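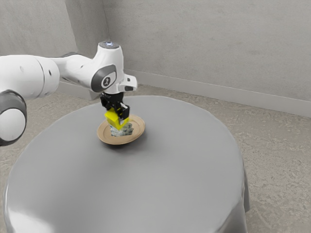
À l'atelier Rerska, le bras apprend à empiler avant d'avoir une vraie table

10 février 2021

Petites nouvelles du bras de l'atelier, parce qu'on me pose la question chaque fois que je passe prendre un café : oui, ça avance, et oui, on a enfin quelque chose à montrer ! Le simulateur tourne, la pince tient un bloc jaune au-dessus d'une assiette, et moi je passe mes soirées à regarder des cubes virtuels avec un sérieux que ma famille trouve inquiétant.

Pour ceux qui n'étaient pas là au début, le projet s'appelle Vorkiditz (ne cherchez pas, c'est le résultat d'une faute de frappe dans un nom de dossier, et personne n'a voulu le corriger). L'idée est partie d'une envie assez bête de Maiara Bezerra : avoir dans l'atelier partagé un bras capable de ranger les petites pièces qui traînent sur les établis en fin de journée. Les écrous, les entretoises, les chutes d'impression 3D, tout ce bazar qu'on pousse du coude en se disant qu'on verra demain. Elle dessine la mécanique, Gheorghița Cozma s'occupe de l'électronique et des moteurs, et moi je fais le logiciel, enfin j'essaie.

Le bras lui-même est encore en morceaux sur l'étagère du fond. Il manque deux articulations, et la base doit être repercée puisque le premier gabarit était faux de sept millimètres (c'était moi, je l'ai déjà dit en réunion, je le redis par écrit). En attendant, on travaille sur une scène virtuelle avec un modèle de bras blanc et une pince noire à deux doigts. Ce n'est pas le nôtre, le nôtre sera nettement plus moche, mais pour mettre au point l'approche et la prise, il fait très bien l'affaire.

L'exercice du moment est tout simple à raconter : prendre le bloc jaune et le poser sur un petit cube moucheté, qui se trouve dans une assiette peu profonde. Sur l'image, la pince est juste au-dessus de l'assiette et le bloc est un peu penché. Cette inclinaison m'a occupé plusieurs soirées d'affilée ! Un bloc qui arrive de travers se pose sur une arête, et une fois la pince ouverte, il fait ce qu'il veut. J'ai d'abord accusé les frottements, puis le poids, puis le moteur physique, et j'ai fini par aller voir du côté du point de saisie. Si les doigts prennent trop haut, le bas du bloc se balance au moindre à-coup du poignet.

Depuis janvier, on a lancé 142 essais de dépose. Sur ce total, 67 se terminent avec le bloc stable, à plat, pince ouverte et dégagée. Pas de quoi pavoiser, je sais, mais les premiers soirs on en réussissait un par-ci par-là, et je soupçonne que c'était de la chance. Le gros du progrès vient d'un changement ridicule : ralentir la descente sur la toute fin du mouvement et attendre un petit moment avant d'ouvrir. Gheorghița le proposait depuis le début. Je préférais mon filtre compliqué. Il a été très élégant, il n'a fait aucune remarque, il a juste posé une boîte de biscuits à côté de mon clavier quand la courbe est remontée.

Côté décor, on est restés sobres : une table ronde avec une nappe grise, un coin de pièce aux murs gris pâle, un sol moucheté. Maiara trouve que ça ressemble à une salle d'attente. Elle voudrait qu'on modélise l'atelier pour de bon, avec l'établi et la perceuse à colonne, et je ne dis pas non, mais chaque objet ajouté ralentit mon pauvre ordinateur, qui souffle déjà comme un sèche-cheveux. On le fera quand la dépose sera fiable. Ou quand quelqu'un donnera une carte graphique (message personnel à ceux qui en ont une qui dort dans un tiroir).

Le passage au réel, maintenant. Les réducteurs sont commandés chez Duggan, et on attend encore une date. Les roulements viennent de chez Hurex, ils sont arrivés, ils sont beaux, ils sont dans la boîte bleue marquée « PAS TOUCHE ». Merci de respecter la boîte bleue. La carte de commande est câblée à moitié, avec des connecteurs provisoires qui me font un peu peur, et Gheorghița veut tout reprendre au propre avant la première mise sous tension. Je suis plutôt d'accord, j'ai encore en tête l'odeur du variateur de la fraiseuse.

Pour la pince, Maiara a imprimé plusieurs paires de doigts. Les premiers étaient trop lisses, les pièces glissaient, les suivants avaient des rainures tellement profondes qu'un écrou est resté coincé dedans (on a dû sortir la pince multiprise, un beau moment de robotique). La version en cours a un revêtement souple collé sur la face intérieure. À la main, en serrant les doigts avec un élastique, ça tient correctement un cube en bois. Avec un moteur derrière, on verra bien - je me garde de promettre quoi que ce soit.

Une question qui revient souvent, c'est celle du prix. Le compte tenu par Gheorghița en est à 3 507 lei, moteurs compris, outillage non compris, et sans les biscuits. Une partie vient de la cagnotte de l'atelier, le reste de nos poches. On n'a pas l'intention de monter beaucoup plus haut, alors la base restera en contreplaqué, et tant pis pour la jolie plaque en aluminium que Maiara avait dessinée. Elle l'a gardée sous le coude, elle la montre à tout le monde, vous y aurez droit aussi.

Si tout se passe bien, on aimerait faire bouger le vrai bras en mai, d'abord à vide, articulation par articulation, avec l'arrêt d'urgence sous la main. Le bloc jaune suivra. J'en ai déjà découpé un dans une chute de hêtre et je l'ai peint moi-même, il y a une coulure sur un côté mais il a les bonnes dimensions. Pour l'assiette, je cherche encore quelque chose de rond, pas trop creux, avec un petit rebord. Une soucoupe de pot de fleurs pourrait convenir, si quelqu'un en a une en trop, je prends !

On cherche aussi un coup de main sur deux choses bien précises. La première, c'est l'étalonnage de la caméra, parce que dans le simulateur je connais la position exacte de chaque cube, et que dans l'atelier je n'aurai plus ce luxe. J'ai lu pas mal de tutoriels, j'en ai compris une partie, et une personne qui l'a déjà fait une fois me ferait gagner des semaines. La seconde, c'est le perçage de la base : il faut quelqu'un de soigneux, qui mesure deux fois, donc quelqu'un d'autre que moi.

Nous sommes à la table du fond presque tous les soirs, à partir du moment où la découpeuse laser s'arrête et qu'on peut de nouveau s'entendre. Passez voir, posez des questions, apportez vos cubes. Les fichiers de la scène et le journal des essais sont sur le disque partagé, dossier Vorkiditz, avec la faute d'origine. Les essais ratés y sont aussi, et il y en a un où le bloc part tellement loin qu'on ne l'a jamais retrouvé.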